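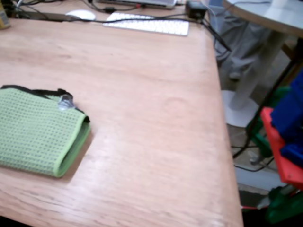

*Green waffle cloth, folded, on the wooden table*

## Newsletter every week or every month? (small B2B list)

**slow_ledger** – Tuesday, September 10, 2019

Hello to all. I do bookkeeping and payroll for small firms in Tikevberg and the towns near it. English is my third language, so please excuse me if I write too stiffly.

I have a mailing list of 600 addresses. They are clients, old clients, and people who filled in the form on my site. Until now I sent one letter in a month. In August I tried to send it every week. The open rate stayed nearly the same, but 65 people unsubscribed in that month, and before it was perhaps one or two each time.

The sales person at Skuvum (I use their program for sending) told me this is a healthy thing, the list is cleaning itself. My stomach does not agree. Some of the people who left are clients who pay me. Should I go back to monthly?

**parkum_print**

Go back. I run the print shop on the Parkum side, and I receive your kind of letter from three suppliers. The weekly ones I delete without opening. The monthly one I read with coffee, and I remember who sent it.

A paying client who unsubscribes is telling you something. I would phone them – without mentioning the letter, only to ask how things are going.

**tin_whistle_7**

I must disagree with the above. We sell cleaning contracts to offices and we went from monthly to weekly two years ago. We lost a piece of the list in the beginning and then it became calm. Now most of our new inquiries come as a reply to the weekly letter. People don't need you on the first of the month, they need you on the day when their cleaner has quit.

What did you write in the weekly ones? If it was the monthly letter cut in four pieces, then I understand the 65.

**slow_ledger**

I am a little ashamed, but yes, it was more or less this. The first one had the tax deadlines. The second was about keeping receipts. The third was about our new office hours, and the fourth I wrote late on a Sunday evening and it was about how I chose a desk.

@parkum_print I like the idea with the phone. I will be nervous, but I like it.
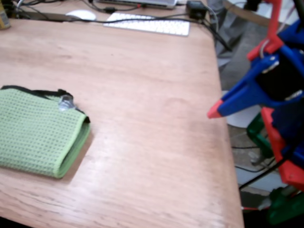

*Waffle towel, folded flat*

**tin_whistle_7**

Office hours is not a letter, office hours is a line at the bottom. I would say: one question from a real client each week, with your answer, in up to 80 words. Take the name off and ask for permission. You surely get such questions by email every day, so the writing is half done.

**parkum_print**

And when the week brings no good question? Then we are back at the desk :)

**tin_whistle_7**

Then you skip the week. I never said it must be a religion.

**parkum_print**

So it is not weekly. It is "when I have something", and there I agree with you completely.

**harbour_side_admin**

Moderator here, but writing as an ordinary member. Look at who left before you decide about the rhythm. Skuvum can export the unsubscribed addresses with the date and the letter they left from. If most of them left after the same letter, you have a content problem. If they left evenly, it is the frequency.

Also, does your form say how often you write? Mine says "once a month, sometimes less". When I worked at Juška we changed the frequency for a list of 2000 people without telling them, and the complaints came to my desk for the whole spring. We should have put a box with two choices, weekly or monthly. It is a small job and most people will pick monthly.

**tin_whistle_7**

If you offer the box they all pick monthly, and then you have killed your weekly letter yourself.

**harbour_side_admin**

Yes, if that is what they want. It is their inbox.

**slow_ledger**

I made the export during lunch. More than half left from the second letter, the one about receipts. I read it again and the tone is bad, like a teacher who is cross. I wrote "as you should know already" two times. My clients know very well that they lose receipts and they don't need me to say it in this manner.

So I will do this: monthly again, with the two choices on the form as harbour_side_admin says, and a short client question in every letter. Two of the clients who left I will phone on Thursday.

**parkum_print**

Good. Please don't start the call with receipts.

**tin_whistle_7**

I still think you gave up on weekly too early, but the question format will help you in either case. Write here after the second letter, I would like to see the numbers.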